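How a Robot Arm Gets Its Checkup

A robot arm needs looking after, just like a bike. At the Clindell workshop, one arm picks things out of a metal bin. Every 30 days it gets a checkup.

Step 1. Stop the arm
A grown-up switches the robot to stop and locks the switch. Then it is safe to reach in.

Step 2. Look at the cables
Cables carry power and signals to the gripper, the robot's hand. They bend each time the arm moves, so they need some slack. Straps and ties hold them together. A worn tie is cut off and a new one goes on.

Step 3. Check the bin
The bin must stay in one place or the arm will miss. A clamp grips its edge. The worker gives the clamp a firm push to see if it slips.
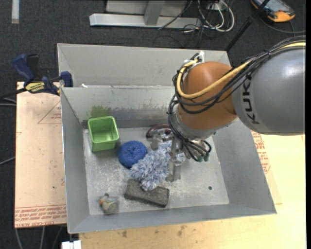

Step 4. Try it out
Everyone steps back. The arm makes 3 slow picks before it goes back to full speed.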